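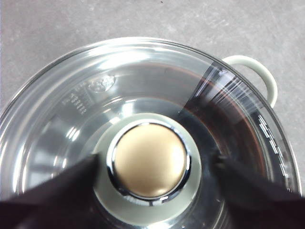 Fingers on either side of the lid knob, Gamage open day

Category: List archive / Visits and demos

Hi all,

On April 25, 2022, Nurhan Canpolat wrote:
> Is the Gamage open day worth the drive for a small shop?
> We only handle light parts, nothing over 115 grams.

I went, and I'd say yes. The drive was 60 miles each way and parking was free.

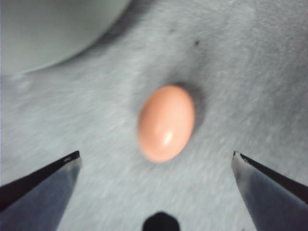 Light parts are what I went for too. Our Estis arm at work crushes thin caps when the grip force is set too high, and I wanted to see how other people set theirs. Gamage uses kitchen items for this part of the demo. A small oval thing on soft gray cloth, with the fingers wide open, is a fair stand-in for our caps. I asked about force limits and got a printed sheet, which I can scan.
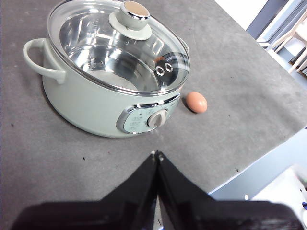

Nurhan Canpolat

Nurhan, I left your name on the sign-up sheet for the next one, in August. Ask for the cooking pot station, the one with the egg on the table. The Sukex talk in hall 2 was mostly sales. I missed Navport.

Reply on the list if you want the sheet.

Contact the list owner | Back to top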